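Why Do Bright Lights Turn Into Squiggles?

Have you ever looked at a photo where all the lights had turned into long wiggly lines? They look like lightning, or like somebody scribbled with a glowing pen! Those squiggles are called motion blur, and you can make them yourself.

Let's start with what a camera does. A camera collects light. When you press the button, it opens up to the light for a tiny slice of time, and then it stops. That slice of time is called the exposure. On a sunny day it can be super short, much quicker than a blink. In a dim room the camera needs more light, so it keeps collecting for longer.

Now imagine holding a marker against a piece of paper. If your hand stays still, you get a dot. If your hand slides while the marker is touching, you get a line. A bright light works on a camera just like that marker! Keep the camera still and the light is a dot. Move the camera during the exposure and the dot stretches into a streak.

And the streak keeps a record of how the camera moved. A smooth swing draws a smooth line. A shaky, bumpy swing draws zigzags (those are my favorite).

Try it at home

You will need a camera or an old phone, a room with a few small lights, and a grown-up who says it's OK.

Turn the room lights down low. Hold the camera with both hands and put the strap around your wrist if it has one. Press the button and swing the camera sideways while it takes the picture. Do it again, going up and down. Then wiggle it! My nephew Valdemar took 75 pictures in one evening and wanted to keep every single one.

Look at your pictures and see if you can tell which way you were moving. Are some streaks thicker than others? Did any turn a different color?

What about things that aren't lights?

They blur too, but they act differently. Dark things don't send much light to the camera, so they smear into soft shadowy patches, while bright lights leave strong marks that are easy to follow. Look at the jagged white streaks climbing from the lower left toward the upper right, a few of them with a little violet along the edges. The big orange and pink shape in the top corner has gone so soft that you can't see any texture on it at all, and it still glows with color!
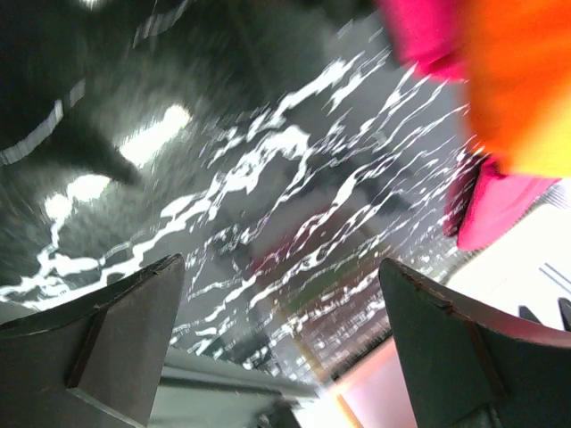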